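Grastness Shared Kitchen
Opening Season Safety Checklist with Comments
Walk-through date: March 31, 2019
Done by: Rekha Lobo and Phong Chu
Copies to: Anikó Kiss, Saranya Achari, kitchen binder

Marks used: OK = no work needed. FIX = work needed before April bookings start. WATCH = fine for now, look again next time. N/A = does not apply.

SECTION 1. ENTRANCE AND EXITS

1.1 Front door opens fully and closes by itself. OK
1.2 Back door opens from inside without a key. OK
Comment: The bar was stiff last fall. Phong oiled it and it moves freely.
1.3 Path to back door clear. FIX
Comment: Two stacks of flattened boxes against the wall by the mop sink. They narrow the path enough that a person with a tray has to turn sideways. Boxes go to the outside bin the same day they are emptied. Bakix deliveries are the main source, so whoever signs for the delivery takes out the cardboard.
1.4 Exit signs lit. OK
1.5 Emergency lights come on with the test button. FIX
Comment: Hall unit works. The one over the dry store comes on and fades out in less than a minute. Needs a battery.
1.6 Outside step and handrail. WATCH
Comment: Small crack at the left end of the step, same size as last time. Handrail is tight.

SECTION 2. FIRE

2.1 Extinguishers in place, gauge in the green. OK
2.2 Extinguisher tags current. OK
2.3 Wet chemical extinguisher within reach of the fryer. FIX
Comment: It was hanging on the wrong hook, behind the coat rack. Moved back during the walk-through. The hook needs a label so it does not wander again.
2.4 Fire blanket in its holder. OK
2.5 Hood filters clean and seated. FIX
Comment: Third filter from the left was in backwards and greasy. The other filters were fine. Run all of them through the dish machine and put them back with the handles facing out.
2.6 Gas shutoff labeled and reachable. OK
2.7 Smoke alarm test. OK
Comment: Tell the upstairs office before you press the button. We forgot, and Viktória Sárközi had to come down to see if she should leave.

SECTION 3. FLOORS

3.1 Floor drains clear. OK
3.2 Mats flat, no curled corners. FIX
Comment: Mat at the prep sink curls at one corner. Flipping it did not help. Replace.
3.3 Tiles sound. WATCH
Comment: One loose tile under the shelf by the ice machine. It is out of the walking path.
3.4 Wet floor signs on hand. OK
Comment: One is in the restroom closet. It belongs with the mop.

SECTION 4. REFRIGERATION

4.1 Walk-in at or below 41°F. OK
4.2 Reach-in (left) at or below 41°F. OK
4.3 Reach-in (right) at or below 41°F. FIX
Comment: Read 44 on our probe and 39 on the door display. We waited with the door shut and probed again and got 44 again. Do not go by the display. Nothing that needs to be kept cold goes in this unit until the repair is done. The contents were moved to the walk-in. Service call placed with Wala, reference 301.
4.4 Freezer at or below 0°F. OK
4.5 Door gaskets whole and clean. FIX
Comment: Freezer gasket is torn at the bottom hinge side. Ask Wala to look at it on the same visit.
4.6 Walk-in opens from the inside with the door latched. OK
Comment: Tested by both of us. Please keep testing this every time.
4.7 Temperature log filled in. FIX
Comment: The last 14 days have morning readings only. The evening reading matters just as much, and it is the one that would have caught the reach-in. Saranya will put the log on the inside of the walk-in door frame, next to the light switch.

SECTION 5. STORAGE

5.1 Food at least six inches off the floor. OK
5.2 Raw meat below ready-to-eat food. FIX
Comment: Walk-in, second rack. A tray of raw chicken was on the shelf over washed greens. Chicken moved to the bottom. The greens were thrown out.
5.3 Opened items labeled and dated. FIX
Comment: Three tubs with no date. Also thrown out. There is tape and a marker on a string by the door.
5.4 Chemicals kept apart from food. OK
5.5 Dry store free of pests. OK
Comment: Traps checked, all empty. Jia has the contract until the end of the year.

SECTION 6. PREP AREAS

6.1 Tabletops smooth and easy to wipe. OK
6.2 Cutting boards free of deep grooves. FIX
Comment: Two of the green boards are past it. Discard.
6.3 Sanitizer buckets mixed to the right strength. OK
Comment: Strips are running low. Order more with the April supplies.
6.4 Separate tools for raw and ready-to-eat food. OK
6.5 Cold fillings out only while in use. WATCH
Comment: For sandwiches, bring out what you need for one batch and put the rest back. Bacon, sliced meats, cut lettuce and cut tomato all count. Write the time on the tray when it leaves the cooler.
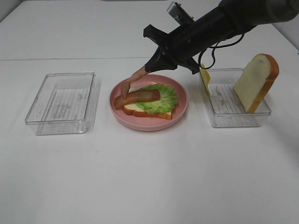 6.6 Allergen chart posted. FIX
Comment: The posted chart is the old one and leaves out sesame. Anikó has the new version and will print it large enough to read from the table.
6.7 Knives stored in rack or guard. OK
6.8 Slicer guard in place, unplugged when not in use. OK

SECTION 7. HAND WASHING AND FIRST AID

7.1 Hand sinks have hot water, soap and towels. FIX
Comment: The sink by the back door had no towels. Refilled. Hot water took a long time to arrive but did get there.
7.2 Hand sinks used only for hands. FIX
Comment: There was a colander in one.
7.3 First aid kit stocked. FIX
Comment: Short on blue bandages and burn gel.
7.4 Emergency numbers posted by the phone. OK

COSTS

Gasket, mat, boards, battery and first aid items come to $860 on the quote we have now. The reach-in repair is separate and we will not have a price until Wala has been out. There is enough in the maintenance line for the first amount.

FOLLOW-UP

Phong: battery, mat, hood filters, hook label.
Rekha: Wala visit, boards, test strips.
Saranya: temperature log.
Anikó: allergen chart, first aid items.

All FIX items are to be signed off in the binder before the first April booking. The next full walk-through is 28 days after that sign-off. If something on this list gets worse before then, call Rekha and write it on the sheet by the phone with the time and your initials.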